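Re: Kitchen scene pack from Skerkora, worth it?
December 26, 2021

On the list in August, someone wrote:
> We are thinking of buying the Skerkora kitchen pack for our arm
> simulations. The product page is very short. Does it work
> with Pritero without conversion? Is it heavy? And is the
> support of any use? We have only one small workstation here
> and we cannot spend weeks on import problems.

I did not see a full answer to this, so I will give mine, even if it comes some months after. We have been using the pack at Wultton since the summer, always with a fixed single arm and a parallel gripper.

The pack loads in Pritero directly. I had to correct the unit scale in one file, and after this everything stood where it should. The scenes are sold as complete kitchens, so you get the counter, the cabinets, a shelf and the small objects together. You can remove any object by its name in the scene file. We kept the blender and the tulips, as they are good obstacles for the planner and the transparent jar is a hard case for depth estimation.

Two renders from our setup, same kitchen, with the blender and the shelf: 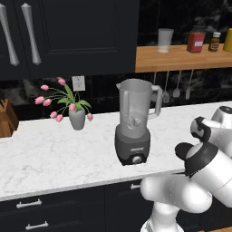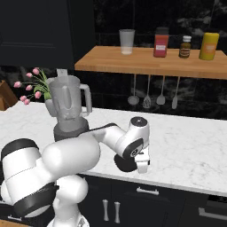 Can the cabinet doors and drawers be opened by the arm? In the basic version they are fixed geometry, and you need the articulated version, which is a separate license.

We paid 900 for the basic license and the articulated one is 3000, so please decide this before you order. There is no discount for upgrading later – I asked.

About the weight: one scene takes more than 70 seconds to load on our older machine. After loading it runs well. If you make many short episodes, reset the objects and do not reload the scene. The manual has this on page 2, but in a footnote which I missed for a long time.

What I like less is the collision meshes. The handle of the blender jar is closed in the collision model, so a finger cannot pass through the loop even when the render shows a free space. We replaced this mesh with the one from the Kuzmenko tools and the problem went away. The hanging utensils have the same kind of simplification, and there I left it, we do not grasp them.

Support answers by e-mail, in our case usually on the next working day. They were polite and knew the files well, but they do not fix meshes on request.

If the original poster is still interested, I can send my corrected scale file off list. It is small – only the header is different.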